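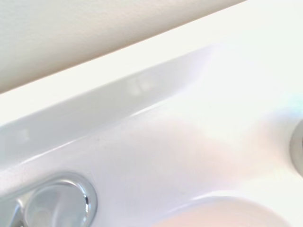 Passei boa parte de agosto com o Nesora, o método de treino por imitação que a Meinir Wogan e o Gwilym Landeg publicaram com o código junto, e já adianto que gostei bem mais do que esperava! A ideia é simples de contar: o modelo recebe a imagem do punho e a de uma câmera fixa, e aprende sozinho quanto confiar em cada uma a cada instante. Eu queria testar isso num lugar ingrato, e escolhi uma bancada de banheiro. Branco brilhante com metal cromado é um pesadelo para visão – olha como o canto superior direito estoura e quase não sobra contorno para a rede se agarrar.

A instalação foi tranquila (uma tarde, contando o café). O leitor de dados reclamou dos meus carimbos de tempo e tive que escrever um conversor, coisa que a documentação podia avisar. Gravei 583 demonstrações por teleoperação, todas de arrumar os itens da bancada: pegar um pote, levar até o lugar, soltar, recolher o braço. O treino completo levou quase 3000 épocas na configuração padrão, e achei exagerado, porque a curva de validação já estava parada bem antes disso.
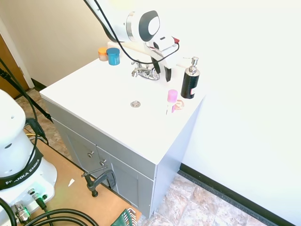
O braço sobre a bancada, com a garra logo atrás da torneira.

Agora o resultado, que é o que interessa. Comparei com o Sturkach, que eu usava até então e que simplesmente junta as duas imagens e seja o que Deus quiser. Com os potes coloridos os dois vão bem. A diferença aparece perto da torneira: o Sturkach hesita, fica tremendo em cima do cromado, e o Nesora passa a pesar mais a câmera fixa e segue em frente. Dá para ver isso no gráfico de pesos que ele salva a cada execução, e confesso que fiquei um tempão só olhando esse gráfico (recomendo!).

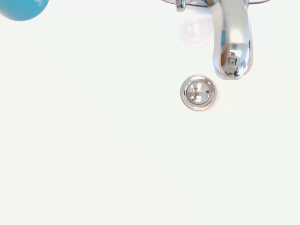

Vista do punho: quase tudo branco, a bica, o ralo e um pedaço de azul no canto.

Nesse tipo de vista os pesos caem bastante do lado do punho, do jeitinho que o artigo promete. Já com a câmera fixa tapada pelo próprio braço, ele se perde, e foi daí que veio a maioria das minhas falhas. O Bleddyn Kneath sugeriu aumentar o histórico para oito quadros. Melhorou um pouco, mas a inferência ficou mais lenta e voltei atrás.

Do que não gostei: as mensagens de erro são enigmáticas, o arquivo de configuração tem opções repetidas e os pesos pré-treinados só vieram para uma resolução. Também queria uma tabela de falhas por tipo de superfície no artigo, em vez de só a média geral.

Para quem trabalha com objetos foscos numa mesa comum, o ganho é pequeno e eu ficaria com o que já tem. Para cozinha, banheiro, qualquer coisa que brilhe, vale a tarde de instalação. O próximo teste por aqui é com o Nesora e uma segunda câmera fixa, do outro lado da pia.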